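Wed 2 October, speaker notes, clinic messaging talk (long version, the one with the handover section put back in)

**Before I start:** water, clicker, turn my phone off. Ask if the back row can hear. Last time they couldn't and were too polite to say so.

# Opening

Hi everyone, thanks for staying for the slot right before lunch. I know what I'm up against. I could smell the noodles on my way in.

I'm a nurse by training, I still do clinic shifts, and for the rest of the week I look after messaging for our group of small practices. That means that if you've ever sent a question to one of our clinics and waited too long for an answer, I'm the person you want to be mad at. I'll be by the door afterward.

What I want to talk about is what happened when we moved our patient messages and our staff messages into the same tool. The tool is called Irkero. I'm not selling it, I don't get anything for mentioning it, and I've got a list of complaints about it that I'll get to. You could probably do most of this with whatever you have now.

(Pause. Ask for hands: who here answers patient messages at home, in the evening? Wait for the guilty ones. There are always more after the first few go up.)

# Where we were

So, February. We had patient messages coming in through the old portal, Sasico, which some of you have used and are making faces about. Staff messages were in email. Urgent stuff went by phone or by sticky note, and I do mean sticky notes, on monitors, on keyboards, one time on a doctor's lunch.

The trouble with that setup was that a single question could be in three places. A patient writes in to ask if she should stop her blood thinner before a tooth gets pulled. The front desk sees it in the portal and emails the nurse. The nurse leaves a note for the doctor. The doctor calls the patient, has a lovely chat, sorts it all out, and doesn't write it down anywhere the front desk can see. Next morning the front desk calls the patient to apologize for the delay!

I went back and read one week of messages for one clinic. All of them, with a pot of coffee. There were 483. I'm going to tell you what I noticed, and I'd love it if you went home and did the same thing with one of your own weeks, even a slow one.

- A lot of them were people asking if we'd gotten their first message.
- Refill requests were sitting in the same pile as chest pain. Same color, same font, same little envelope.
- The kindest, clearest answers were coming from the medical assistants, and they were signing them with a doctor's name. They'd been told to years ago and no one had ever gone back and changed it.

That last one bothered me the most. It still does. If Kulap Phromma wrote the answer, the patient ought to know Kulap wrote it, and be able to ask for her next time.

(Kulap said it's fine to use her name. She also said to tell you she's not taking transfers.)

# What we changed

## One pile, with names on it

Every message, from a patient or from us, goes into one shared inbox per clinic. You can see who has picked it up. If your name is on it, it's yours until you close it or hand it to someone, and when you hand it over you have to type a sentence saying why. People hated the sentence. I hated the sentence. We kept it.

Thierry Poulain runs our biggest clinic and he fought me on this for weeks. His point was that doctors already type too much, and he's right, they do. Where we ended up was that a handover sentence can be four words long. "Needs dose check, please" is plenty. He now writes the shortest ones in the whole group and I'm a little bit jealous of them.

## The front door questions

When a patient starts a message they get 6 short questions first. We started with 21. Please don't start with 21. I wrote most of those and I was proud of every one, and patients simply picked up the phone instead, which I would have done too.

The ones that survived are the dull ones: who is this message about, is it new, has it gotten worse, is it about a medicine, do you want a call or a written answer, and is there a time we shouldn't call. That last one came from a patient who works nights and was being woken up by us at ten every morning. He was very nice about it, considering.

If someone ticks that it's new and getting worse, the message jumps up and the nurse on that day gets a ping. The patient also gets a plain line telling them to call the emergency number if they can't wait. We put it in the languages our patients read, and Nipon Yensuk spent a weekend checking the Thai one with his mother, who found it stiff and rewrote it. Her version is the one we use.

## Quiet hours

After the clinic closes, staff don't get pings. The on-call person does, and that's one person. Everyone else can look if they want to (I can't stop you, I've tried) but the phone stays quiet.

The message patients see at night used to say "We have received your inquiry." Now it says who's reading tomorrow and when to expect something back. It's a small change, took me ten minutes, and I think it's the thing I get thanked for most.

# What went wrong

Okay, my favorite part.

The first thing: we turned it on for all 4 clinics on the same Monday. If you take one sentence home from me, make it "one clinic first." By lunchtime I had people in every building asking me the same question, and I was answering them by email, in the tool we'd just told them to stop using.

The second thing was photos. Patients send photos of rashes, of pill bottles, of their blood pressure cuff. Lovely, very useful. But the pictures were landing in the message and nowhere near the chart, so when Babatunde Chukwu wanted to compare a mole with how it looked at the last visit, he had to go scrolling through a chat about parking. We now have a button for it. You still have to remember to press the button.

The third thing was the group chats. Oh boy. We let staff make their own, and within a month there was one for everything, and patient details started wandering into the one about the potluck. Nothing terrible came of it. I did have an uncomfortable afternoon with our privacy lead, and I deserved it. Now there's one staff channel per clinic, and if you want to talk about potluck you can do it on your own phone like everyone else.

(If time is short, skip straight to the talking-to-other-clinics part. Don't skip the potluck story, people like it.)

# Talking to people outside your own building

This is the bit I get the most questions about. Our doctors wanted to ask specialists things without sending a full referral. Does this need to be seen, can it wait, is there a blood test I should do first. Before, they'd text a friend from school. I understand why, and it made me lie awake.

So we set up a shared channel with the Chuensuk heart clinic. Somkiat Wattanapong on their side agreed to try it, on the condition that each question had to fit on one screen with no scrolling, and that he could say "just send them to me" without having to explain himself. Fair enough!

It's been good. The questions got better once people knew a real person with a real lunch break was reading them. Our newer doctors read the old threads to learn, and I hadn't planned on that at all.
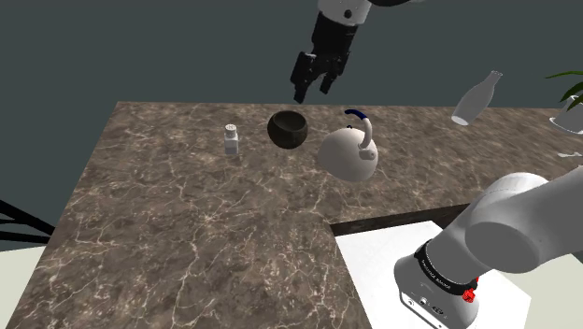
# If you want to try it on Monday

None of this needs new software. I'd start here:

1. Read a week of your own messages. Bring coffee.
2. Find out whose name goes at the bottom of each answer, and fix it if it's wrong.
3. Rewrite your after-hours message so it sounds like a person. Get somebody's mother to read it.
4. Pick one clinic, and pick the one where people will complain to your face.

My complaints about Irkero, as promised: the search is slow, you can't undo a close, and the sound it makes for a new message is the same as the microwave in our break room. I've reported all of those. We also looked at Grilum and liked the search a lot more, but it couldn't do the shared channel with an outside clinic, so that settled it for us.

# Questions

(Leave real time for this. Repeat each question into the mic.)

Likely ones:

**Do you bill for messages?** For most, no. I'm the wrong person for the details, and I'm happy to pass you along to our billing office.

**What about patients who don't go online?** They call, and whoever picks up types it into the same inbox with the same questions. Same pile, same names on it.

**Did the doctors end up working more?** Some did at first. Thierry says less now. Ask him yourself, he's in the blue sweater pretending to read the program.

(Thank the organizers, get the clicker back to the desk, go find noodles.)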